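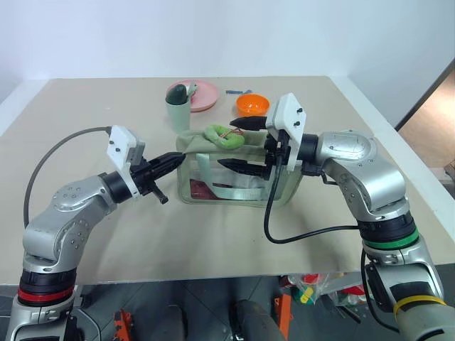 Kidska 透明提手袋，鼠尾草绿包边款，提手收到袋口上面的样子

Kidska 透明提手袋（鼠尾草绿）

品牌：Zovden
系列：Kidska
颜色：透明袋身，鼠尾草绿布包边，同色提手
自重：160 克
状态：有货，下单后 2 天内寄出

先说我为什么进这个袋子。我自己家里原来用的是不透明的帆布袋，好看是真好看，可是每次找东西都要整个倒出来，倒完再一件件塞回去，塞完发现要找的那个在另一个袋子里……做妈妈的应该都懂这种心情吧。后来在 Omprakash Thakur 那边看样品（店里好几样布艺和收纳都是跟他拿的），他随手拎了这个袋子装图册给我看，我一看，哎，里面装的什么一眼就知道！当场就问他能不能先给我留一批。

拿回家以后我先自己用，从春天用到现在，孩子的东西、我自己的毛线、出门吃的喝的都装过，用顺手了才放上来卖。下面写的都是我自己用下来的感受，有点啰嗦，赶时间的可以直接拉到尺码和洗涤那里看。

袋身

透明的部分是软塑料，有一点点厚度，捏起来有韧劲，天气暖的时候更软，冬天刚从快递箱里拿出来会硬一些，放在屋里一会儿就缓过来了。刚拆开有折痕是正常的，叠着寄的嘛，装点东西撑两天就平了。着急的话用吹风机的温风离远一点吹，一边吹一边用手抹平，千万别用熨斗！有位客人真的拿熨斗去烫了，粘在底板上，袋子和熨斗一起报废，我听了都心疼。

透明度我觉得刚刚好。装了什么看得出来，颜色看得很清楚，小字就不要指望隔着袋子读了。我自己喜欢把颜色好看的东西靠边放，比如红棕色的小玩具或者一块格子布，从外面透出来，摆在架子上也不觉得乱。不想让人看见的东西就垫块布在里面，这个后面会讲。

包边和提手

包边是我最喜欢的地方。市面上透明袋多半配黑边或者白边，黑边看着像工具包，白边用不了多久就灰扑扑的。鼠尾草绿这个颜色很柔，带一点灰，放在木头家具旁边、白墙旁边都合适，而且真的耐脏（我家那位每次吃完饼干不洗手就来拎，到现在也还看得过去）。

提手跟包边同色，布的，不勒手。平时可以往袋口上面一折，收在桌上不占地方，也能稍微挡一点灰。我个子不高，手拎刚好不拖地；想挎在肩上的话，夏天穿得薄可以，冬天穿羽绒服就别为难它了，提手没有那么长。

缝线我每一只都会看过再寄。提手根部车了加固线，转角的地方偶尔会有一小截线头，自己剪掉就好，不影响用。如果是跳线或者包边没有包住塑料，那是瑕疵，拍个照发给我，直接换新的。

能装多少

问得最多的就是这个！我按自己家的用法说一下，大家心里有个数。

去公园的那种装法：一只盘子、一只小碗、带把的勺子、杯子、一包湿巾，再塞一条小毯子，上面还能放孩子非带不可的玩具。盘子要竖着靠边放，平着放会把袋子撑成奇怪的形状。

去上游泳课的装法：毛巾、泳衣、拖鞋、换洗衣服。拖鞋最好另外套个小袋子再放，我没套过一次，沙子在袋底的缝里躲了很久。

放家里的装法：毛绒玩具、布书、积木都行。毛绒玩具最合适，轻，软，压一压又能多放一个。积木太多会重，满满一袋积木拎起来的时候我自己有点舍不得，怕提手吃力。承重厂里给的是最多 5 公斤，我平常不会装到那么满，装重了它也不好看，底会往下坠。

底和口

底是平的，能站住，空的时候也能立着，只是会稍微往里塌一点。装了东西就站得很稳。口是敞开的，没有拉链，我觉得给孩子用敞口反而好，小手自己就能伸进去拿，收的时候往里一扔也行。介意的话可以看店里 Skimex 的拉链款，那个有盖，价格高一点，颜色也少，目前只有米白。
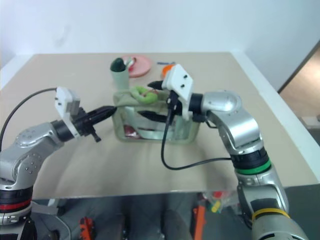

浅绿色的布搭在透明口沿上，绿色的小圈圈玩具放在布上面，后面是粉色圆盘

盖一块布

刚才说到垫布，我家现在是这样用的：找一块浅色的布，铺在最上面，多出来的搭在边上，上头放一个孩子当天最爱的玩具。这么一来里面塞得再随便，从上面看也是整整齐齐的。布用什么都行，旧枕套、茶巾、婴儿的纱布巾都可以，同色系最耐看，我偏心绿色，所以家里慢慢全变成绿的了。

店里没有单卖的配套布，有朋友问过好几次，我也跟 Zovden 那边提过，还没有下文。喜欢动手的可以自己裁一块，四边锁一下就好，不用很精确，大一点垂下来反而好看。

带去野餐的时候这块布更有用，到了地方一掀开就是桌布，吃完把盘子碗擦一擦收回袋里，再把布盖上，回家一起洗。

跟餐具一起用

我常常把袋子和孩子的餐具放在一处，吃饭的时候从里面拿，吃完洗干净晾干再放回去。请一定晾干！透明袋身不透气，湿着放进去，第二天打开会有一股味道，包边的布也容易发霉。我自己的习惯是把餐具在桌上摊开晾着，袋口也敞着，等睡前再收。

颜色搭配纯属我个人爱好：粉色的圆盘，橙色的小碗，绿色的杯子，跟这只袋子放在一张浅色的桌子上，怎么看怎么舒服。Okoth 的那组素色餐具跟它挺合拍的，店里另外有链接，分开买就行，我没有做成套装，怕大家家里已经有盘子了还要多花钱。

尺码

只有一个码，我知道有人想要大号，大号我也试过样品，装满以后我一只手提不动，孩子更不用说，就没有进。

高度放在普通的格子柜里一般没问题，提手竖起来会顶到上面一层，往下一折就进去了。每家柜子都不一样，拿不准的话把格子的内高量好发给我，我用手上的袋子帮你比一下，比你对着数字猜来猜去快多了。

手工量会有一点误差，软的东西嘛，撑开和不撑开量出来也不一样，介意的朋友先问再拍。

洗涤

平时用湿布擦就够了。果汁、酸奶之类的弄在塑料上很好擦，弄在包边上要快一点处理，用温水加一点点洗碗液，拿旧牙刷顺着布纹轻轻刷，再用清水擦一遍。

不要机洗，不要烘干，不要泡在热水里。我知道有人偷懒往洗衣机里丢（我也动过这个念头），转一圈出来塑料会皱，皱了就很难回去了。

晾的时候倒过来挂着，口朝下，水不会积在底边的缝里。不要在大太阳底下晒一整天，透明的部分晒久了容易发黄，阴凉通风的地方就好。

圆珠笔和油性笔请离它远一点。我家袋子侧面有一道蓝色的，是谁画的大家心里都清楚，用酒精棉擦淡了一些，擦不干净了。

收起来不用的时候

卷起来比对折好，对折会留一条很深的印子。卷的时候把提手先放进去，从底往口卷，松松地扎一下。别用橡皮筋直接勒在塑料上，放久了会粘，用一根布条或者发圈就行。上面也不要压重的东西。

给小宝宝用的话

袋子本身是收纳用的，不能当玩具。大人在旁边的时候让孩子自己拿东西放东西都没关系，我家孩子很喜欢往里面扔，扔完又全部掏出来，能玩半个下午。可是请不要让小宝宝单独跟空袋子待在一起，塑料的东西都要小心，不要套头。提手也不要挂在小床栏杆上。

大家常问的

味道大不大，刚拆开有一点塑料味，我鼻子算灵的，敞开放在阳台上吹 4 天左右就闻不到了。赶着用的话先用湿布里外擦一遍，会好很多。

能不能装冰的，冰的饮料可以放一会儿，外面会挂水珠，底下垫条毛巾。它没有保温层，指望它保冷是不行的，要保冷得买保温袋。

能不能装热的，刚出锅的饭盒不要直接放，凉到手能随便拿的程度再放进去。

会不会漏，袋身拼缝是车线的，针眼会渗水，洒了半杯水进去一定会漏出来一些。泳衣湿淋淋的话先拧干，再另外包一层。

能不能绣名字，绣在包边上太窄了，我试过一次，绣出来歪歪的，很丑，就没有再做。推荐买那种可以挂在提手上的小名牌，换学期换班级的时候摘下来就行。我有时候会随单送一个空白的布条，手边有就送，没有就没有，请不要专门为它下单哈。

颜色跟图上一样吗，手机屏幕偏色我也没办法保证，实物在白天自然光下面比晚上灯光下灰一点，晚上看会偏黄绿。怕有出入的话跟我说一声，我白天靠窗拍一张给你。

有没有别的颜色，目前只拿了绿的。Zovden 的图册上有浅蓝和燕麦色，燕麦色我犹豫了很久，怕脏，下次可能会少拿几只试试看。想要的先在页面下面留个言，人多我就有胆子进了。

寄送和退换

纸箱寄，袋子松松卷着放，里面会垫纸，不抽真空，抽了真空折痕会很难看。同时买餐具的话会分开包好放一个箱子。12 月单子多，包装我一个人弄，会慢一点，催我也可以，不过我打包的时候常常不看手机，回得晚请多包涵。

收到以后先别剪吊牌，打开看一下提手和底边，没问题再用。没有用过、吊牌在的可以退，来回运费按平台的规则走。用过之后塑料有划痕、有笔印的就不能退了，这个请理解一下。寄的路上压坏的，箱子和袋子各拍一张发过来，我补一只给你。

最后讲一句买几只的事。一般家里一只出门一只在家就很够用了，有客人一口气拍好多只，我还特意去问了一下，原来是要给幼儿园全班放替换衣服的！这种数量多的请先私信我，我看看手上的货够不够，也帮你每只都检查过再一起寄，运费能合在一起算。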